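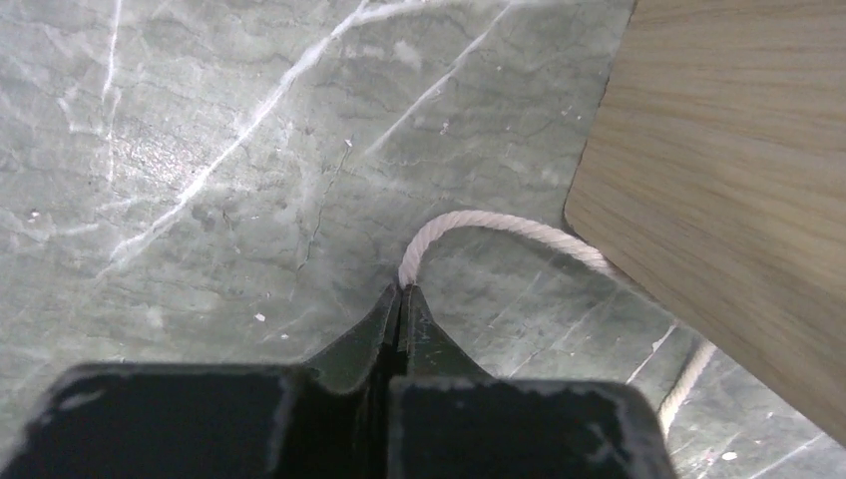
Ternus back catalogue on Nimum – is it ever coming?

marrowfat_pete
Evening all. I know this comes round every so often, but with the Nimum announcement due in September I thought I'd ask again whether anybody has heard anything sensible about Ternus. The shop has everything else from that label by now, even the Campos singles that never did anything, and yet when you type Ternus into the search you get one live track on a sampler and a karaoke version of "Harbour Lamps" (which I bought by mistake, and my wife has not let me forget it). I've still got the records in the back bedroom but the turntable is on its last legs and I'd happily pay for proper downloads at this point. Does anyone know what the hold-up is?

lower_deck
Hello Pete, lovely to see you posting again. The story I've always gone by is that Vinzenz Kuster kept the rights to the first 2 albums when the band signed, and the label only has the later ones. So the label can't put up a complete set and doesn't want to put up half of one. He was asked about it at a talk in Emden a while back and said he'd "no objection to computers", which got a good laugh but didn't get us any further.

Wrenna
I was at the Emden talk! He was charming and signed my sleeve, and he stayed on chatting until they were stacking the chairs. But I came away thinking he does object, a bit. He went on for ages about the running order of the second album and how he couldn't bear people buying track four on its own. Nimum won't let you sell an album whole without offering the songs separately as well, or they wouldn't then, and I think that's your hold-up right there.

tapehiss
I don't buy the running order business, sorry Wrenna. Plenty of artists said the same and then along came a decent offer. It's money, and fair enough, he's entitled to it. The original pressing of the first one was 2,000 copies and I doubt he saw much from that.

Wrenna
Well, you may be right, I can only tell you how it sounded from the third row. He did seem to mean it. And I'd sooner he held out for something he believed in than had the whole lot up there sounding like it was recorded down a drainpipe, as happened with the Campos album.

tapehiss
The Campos album sounds like that on vinyl too, to be fair to Nimum.

marrowfat_pete
Ha, it does. I had it on cassette in the car for years and thought it was the car.

quillon
Can I put in a word for not getting our hopes up? Every time there's an announcement coming, somebody writes a piece saying this must be the one, and then it's a new colour of player and a price change. The article doing the rounds this week has no source in it at all. It says Ternus are missing, it says an event is coming, and it leaves you to put the two together. I did enjoy reading it, mind you, with my breakfast, and I'd be as pleased as anyone if it came off.

lower_deck
I take the point, though there was that new mastering credit on the label's own site in the spring, for the third album. Somebody has been paid to sit down with those tapes, and I can't see them doing that for the fun of it.

quillon
Could be for a CD box, couldn't it? They did one for nearly everyone else on the roster. A box would suit me very well, I like a booklet.

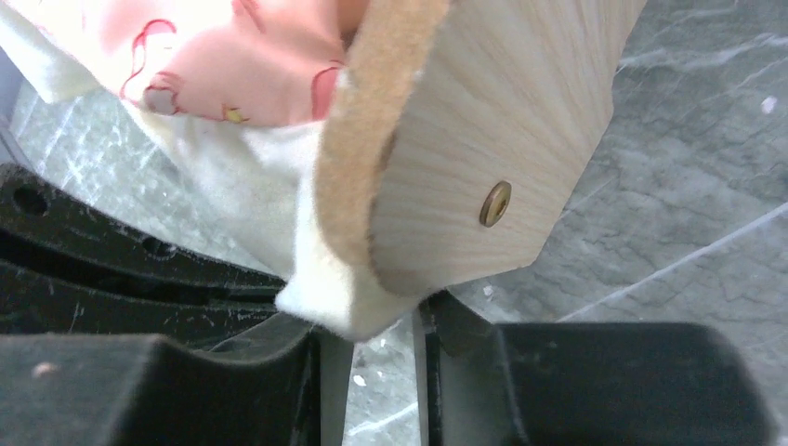

hobnail
New here, so forgive me if this is an old chestnut. If I buy the albums on CD now, can I put them on my player alongside the things I've bought from Nimum?

lower_deck
Welcome, hobnail! You can copy the CDs on to your computer and then move the files across with the Nimum program, and they'll sit in the same list as everything else. Choose the higher quality setting before you start, and check the track titles on the third album afterwards – mine came up in German with two of them swapped round.

hobnail
Thank you, that's very kind. I'll see what I can find second-hand.

tapehiss
If you're looking second-hand, go for the first CD issue with the plain spine. The later one has a bonus track bang in the middle of side two, as was, and it spoils the run into "Low Water".

Wrenna
And there you are, tapehiss, minding about the running order like the rest of us.

tapehiss
That's different, that's somebody putting a song IN. I'd still let people buy them one at a time. My nephew got into Ternus from the one live track on the sampler, and he's heard everything since on my copies.

marrowfat_pete
Thanks, everyone, this has been a treat to come back to after tea. I'm going to hang on until the announcement and if there's no Ternus in it I'll get a new stylus and stop grumbling. lower_deck, do you still have the link to that mastering credit? I had a look on the label's site and couldn't find it.

lower_deck
I'll dig it out tonight, Pete. They've moved the news pages about, but I think I printed it.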